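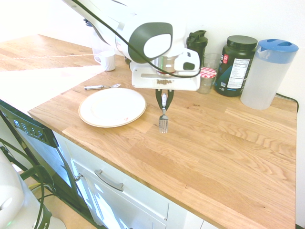

How do you train for a hilly half marathon when everywhere you live is flat?

Use a treadmill incline, a parking garage ramp or a set of stairs for your climbing, do one session like that a week, and practice running downhill too, even if you have to drive somewhere for it.

Brigitta Pfister

OK so that's the short version somebody gave me at the running store, and I get it, but I'd love to hear from people who have done it! I signed up for the Pratavberg half in July. My sister-in-law talked me into it over dinner and I didn't look at the course profile until I'd already paid. It goes up from the start, gets a little nicer in the middle, then goes up again, and the last stretch is a long downhill back to the lake.

I live in Flustulwood, where the tallest thing is the overpass by the feed store. I've run a few road halves, always flat, always over two hours, and I'm perfectly happy with that. I'm not trying to win anything. I just don't want to be walking backward down that last hill holding onto the railing.

My gym has treadmills but they get hot and miserable and I get bored out of my mind. Is the overpass any good? Does the stair machine count? And do I need different shoes? I wear plain old Gostetix road shoes and the race page says "mixed surface," whatever that means.

2 comments

moss_and_gravel

Pratavberg is a great race, you're going to love it (and hate it a little). I ran it coming from a flat place myself, so I've been right where you are.

The overpass is better than you think. It's boring and the trucks are loud, but a short hill you can run out your front door to beats a big one you never get around to driving to. What I did was warm up easy, then run up at an effort where I could still get a few words out, jog down, turn around and go again until my form got sloppy. Then I went home. I didn't keep count, I went by how I felt, and I added a bit each week.

For the long climbs you do kind of need the treadmill, sorry. The overpass ends right when it's getting useful. Set the incline at something you could walk fast without hanging on to the rails — seriously, don't hang on, it takes all the work out of it — and mix walking with slow jogging. I put on a cooking show and covered up the display with a towel. It still wasn't fun, but it got done.

And practice walking! People laugh at this. On the first climb at Pratavberg half the field is walking, and the ones who have practiced walking hard uphill go right by the ones who are shuffling along pretending to run. Hands on your thighs if it gets steep.

The downhill is what got me. I felt fantastic at the top, let it rip all the way to the lake and couldn't get down my own porch steps the next morning. Your thighs take a beating they've never had before. So find a real downhill a couple of times in the spring, even if it means making a day of it, and take it easy the first time. Short quick steps, lean a tiny bit forward, look well ahead of your feet. If you find yourself slapping the ground you're braking too much.

Leave a good gap between your last hard downhill day and the race. I'd say two weeks, maybe more if you get sore easily.

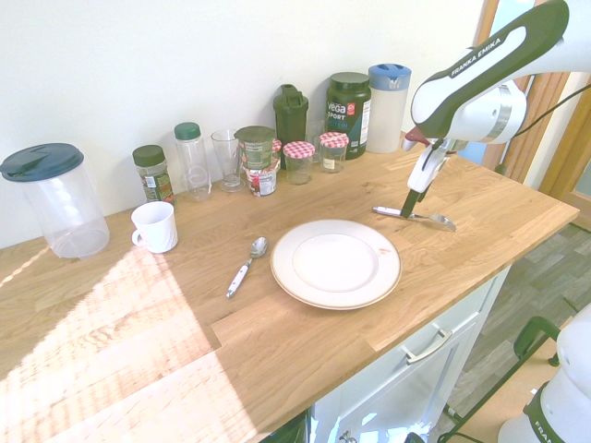

Sunlight on the kitchen counter

Shoes: "mixed surface" there means pavement, then a packed gravel road, then a bit of grass near the finish. I wore road shoes and was fine. If it pours the night before, the grass gets slick, but you're on it for such a short time that I wouldn't buy anything new. Do check your toenails and lace a little tighter around the ankle so your feet don't slide forward on the way down. I lost a nail and it was my own fault.

Brigitta Pfister

Thank you, this is so helpful! I went out to the overpass last night after reading this and a guy in a pickup honked at me, so I guess I'm a real hill runner now. I'll try the towel trick. I hadn't thought about practicing the walking at all, I always feel like I'm cheating when I walk.

jb runs sometimes

stair machine is ok but its not the same thing, your feet never land hard. good for the lungs. do squats

lentil_lane

I'd go along with most of what moss_and_gravel said, except I never did get along with the treadmill and I managed fine without it. I used the parking garage at the hospital where I work, early, before it filled up. Ask first! Security wanted to know what I was doing and then they were very nice about it.

One more thing is pace. Forget your flat half times completely. I came in way slower than my usual and spent the whole first climb staring at my watch and getting upset. The next year I left the watch in my bag and had a wonderful day. Eat something before you feel like you need it, too. It's hard to chew while you're puffing up a hill, so I have mine on the flatter part in the middle.

If you're driving over the day before, Từ is the noodle place a short walk from the start and it's where everybody ends up. Get there early, the line goes out the door by dinnertime.

3 shares

Related
Sore quads after a downhill race, when can I run again?
Is it OK to walk in a half marathon?
How tight should I lace my running shoes?
Running on gravel for the first time
What to eat the night before a long run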